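Kastside licence review - anyone else get the letter?

Kastside Locals Forum > Licensing and Planning > Gaming

fruitbowl_stan
Letter through the door this morning. Council wants views on capping machines at the old Stoltero arcade on the front. Currently they've got a licence for 14 of the higher stake ones, proposal is to cut it to 7. Closing date end of November. Anyone know if this is just Stoltero or all the premises?

marram
Just Stoltero as far as I can tell. Indik's bingo hall was done last time round and kept what it had.

tenpencepusher
Typical. Place has been an amusement hall since 1904 and now it's a problem. My nan worked the change booth. Leave it alone.

marram
It wasn't slots in 1904 though was it. Was a skating rink and a tea room. Nobody is touching the penny falls or the grabbers, its the machines at the back behind the curtain.

tenpencepusher
The machines at the back pay for the front. Take half of them out and see how long the penny falls last. Then you'll all be moaning about another boarded up unit.

GullWatcher
Do we have any figures for that or is it just what Stoltero says in the leaflet? I asked at the counter and got told to email head office. Emailed. Nothing.

fruitbowl_stan
Leaflet says "significant contribution". Thats it. No numbers.

samran_k
Samran Khunthong here, I run the cafe 2 doors down so I'll say where I'm coming from. I get a fair bit of trade off the arcade, families mostly, chips and a tea after. The back room lot don't come in to me. They go straight home or to the cash machine. So I'm not convinced halving it kills the street. But I'd like to see the hours looked at before the numbers - open till 2 in the morning is what causes the bother, people shouting outside my shutters.

Putting the soup back on next week by the way, lentil or leek. 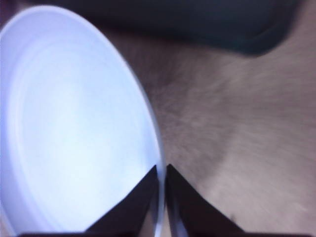

Empty plate

tenpencepusher
Hours I could live with. Midnight is plenty.

marram
Hours is a separate condition tho, not in this review. You'd have to ask for it to be added. Form has a box at the end for "other matters", put it in there.

GullWatcher
Which form? The one on the council site is for taxi licences, same link.

marram
Yes they've linked the wrong one. Go via Gaming and Betting then Current Reviews, second one down. Or pick up paper from the library desk.

ansel_nt
Ansel Nguyen-Tran, used to do compliance for Sakalauskas when they had the machine supply contract along here. Couple of things. One, the cap won't mean 7 machines go in a skip. Operators swap them for a lower category, lower stakes, and the floor looks the same. Two, the income drop is real but it isn't half, the same few machines take most of the money and those are the ones they'll keep. So both sides are overdoing it a bit.

tenpencepusher
So what's the point of it then

ansel_nt
Fewer high stake ones in use at the same time on a busy night. That's the point. Whether it helps anyone I couldn't tell you. Staff who step in when somebody's been sat there five hours helps more imo, and that's training, which the council can ask about.

GullWatcher
Do they not have to do that already?

ansel_nt
They have to have a policy. Having a policy and having two people on shift who've read it - different things.

fruitbowl_stan
Useful that, ta. Might put it in mine.

pierhead_jo
My brother in law lost a lot in that back room. Not going into it. I'd have the lot out, all 14. Seven is just the council wanting to look like its done something.

tenpencepusher
Sorry to hear that Jo. Still think he'd have found it on his phone.

pierhead_jo
Maybe. He didn't though, he found it there.

marram
Can we keep this one to the review please, there's a support thread pinned at the top of the board if anyone wants it.

samran_k
Does anybody know if businesses get a separate letter? Mine was addressed to The Occupier, same as the flat upstairs.

marram
Same letter. You can reply as both if you live over the shop, tick both boxes.

samran_k
Don't live there but thanks. Will do the business one tonight after close.

fruitbowl_stan
Mine's gone in. Said yes to the cap, asked for midnight closing and the staff training bit. Got an automatic reply thanking me for my taxi application so god knows where it's landed.

marram
Ring them. Licensing desk picks up before 10, after that it just rings out.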